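Estuches pequeños de plástico: cuánto orden dan de verdad

Llevo desde marzo usando estuches pequeños de plástico para repartir lo que antes vivía suelto en un cajón y en la mochila. Los compré con pocas ganas. Mi compañera Feven Alemneh insistía en que le habían cambiado la vida, frase que me pone en guardia con cualquier cosa que cueste menos que una comida. Encargué varios en Prosta, una tienda de Sudinbridge que vende material de escritorio a granel, y pagué 15 por el lote con el envío incluido.

Primera queja: el plástico translúcido. En la ficha de la tienda lo venden como ventaja, porque se supone que uno ve lo que guarda sin abrir. Pues a medias. Se adivina un bulto, se adivina si es claro u oscuro, y poco más. Si guardo dos cables parecidos en dos estuches iguales, abro siempre el que no es. Acabé pegando etiquetas, como habría hecho con una caja de cartón.

Segunda queja: las tapas. Las que encajan a presión cierran bien al principio y luego depende de cada pieza. De las mías, una va dura y otra se abre con solo mirarla. No las metería en una maleta sin una goma alrededor.

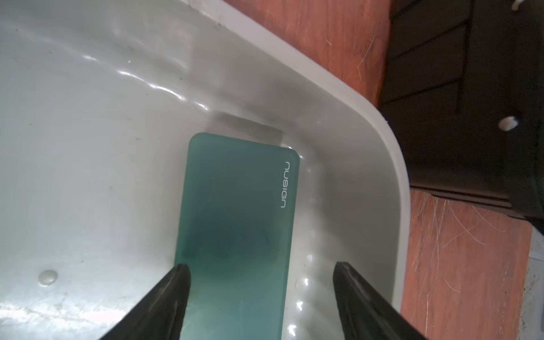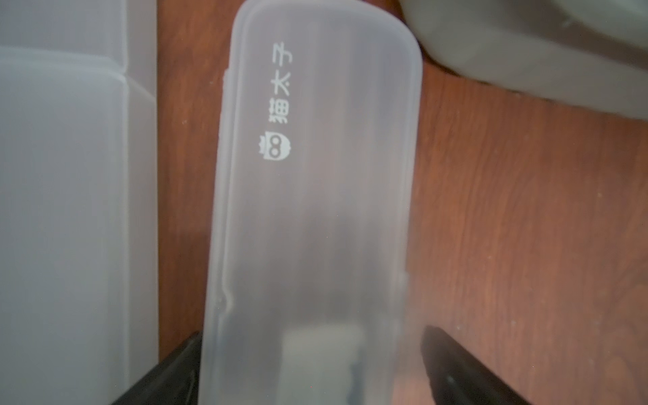 El verde azulado lleva la marca nusign; el blanco esmerilado, de extremo redondeado, lleva tres caracteres chinos, 猫太子, y un dibujito como de búho.

¿Merece la pena comprarlos si ya se tienen cajas de sobra en casa?
Para cosas que no salen del cajón, gastaría el dinero en otra cosa y aprovecharía las cajas. Para lo que viaja en la mochila sí les veo sentido, por el tamaño.

Sobre la limpieza hay poco que contar. Agua templada, jabón y un paño suave. El acabado mate coge marcas de dedos y, si se frota con el lado áspero del estropajo, se raya. Lo sé porque lo hice. Rosario Pagano, que tiene los suyos desde hace más tiempo, me enseñó uno amarillento de haber pasado el verano junto a una ventana – los míos están en un estante interior y de momento aguantan.

En cuanto al precio, Fraser tiene unos de tela que salen por unos 20 y que al menos no crujen. Tampoco se ve nada dentro, pero tampoco lo prometen. Los probé una semana y los devolví por la cremallera, que se enganchaba en la misma esquina.

Me quedo con los de plástico, con etiqueta y sin entusiasmo. De 5 puntos les doy tres. El que cierra flojo lo he dejado para los clips.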